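August 28, 2021

# In defense of the dish rack

My sister-in-law has a dishwasher that sends a message to her phone when it's done. I like my sister-in-law very much, and I have eaten a great many good meals off the plates that come out of that machine, so please don't take any of this as a complaint about her or her kitchen. But every August, when we all end up at the rented house in Lorness for two weeks and there's no dishwasher of any kind, I find myself having the same argument with the whole family, and this year I promised I would write it down so that they could read it in peace and I could stop giving it as a speech over the coffee.

My argument is that washing up by hand, with somebody next to you holding a towel, is one of the better parts of a day, and that we gave it up too easily.

I know what the other side says, because they say it loudly. A full machine uses less water than a person with the tap running, and I believe them. It gets the glasses cleaner than I do. And for a lot of families, mine included when the kids were small, those extra minutes in the evening were worth more than gold. When I had two under five and a job on the far side of town, anyone who had come to my door praising the dish rack would have been handed a baby and asked to leave. So I'm not telling tired parents what to do. I'm talking mostly to people like me, whose kids are grown and whose evenings have gotten longer, and who still load up four plates and two forks as though there were a train to catch.

What I miss is the talk. There is a kind of conversation that only happens when people are side by side with their hands busy and don't have to look at each other. Cars are good for it too, and shelling peas, if anyone still does that. My son told me he wanted to leave college while he was drying a colander. I'm sure he'd been carrying it around for weeks, all through dinners where I asked him across the table how school was going and he said fine. I kept on scrubbing the roasting pan, which didn't need it anymore, and he kept on drying the colander, and we got through the whole business before the water went cold.

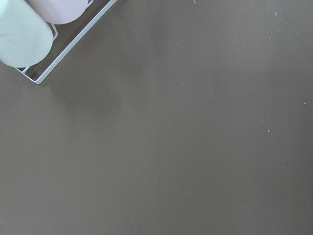
My grandmother, who grew up near Stirnon and brought her habits with her, had rules about the order of things. Glasses first, then silverware, then cups, then plates, and the greasy pans last of all, in what she called the tired water. You changed the water once and only once. As a girl I thought this was fussy, and I now do it exactly as she did, down to laying a folded towel on the counter for the lids. The person washing was allowed to choose the radio station and the person drying was allowed to complain about it. I don't think she had a theory about any of this. She just liked company in the kitchen, and the dishes were a way of keeping people there a little longer after they'd eaten, when they would otherwise have wandered off to the porch.

We do wander off now, and I include myself. At home the plates go in, the door shuts, and by the time I've wiped the counter my husband is in one room and I'm in another, each with a screen. It's a small loss and I wouldn't want to make too much of it. Still, a marriage is made up of a lot of small stretches of time, and I'd like a few of those back.

So since we came home from Lorness last year we've been trying something. On 3 nights a week the machine stays off (my husband wrote it on the calendar like that, with the numeral, and circled it) and we wash whatever there is. Some nights we talk the whole way through, and some nights he hums and I think about the garden. Once we had a fairly sharp disagreement about his mother's birthday, and I will say that it's hard to storm out of a room with suds up to your elbows.

My sister-in-law has read a draft of this and says I'm being sentimental about chores, and that she and her daughter have their best talks on the couch while the machine is running. She may be right. I've asked her to come over on Sunday evenings anyway, once the weather cools off, and I've bought her a towel.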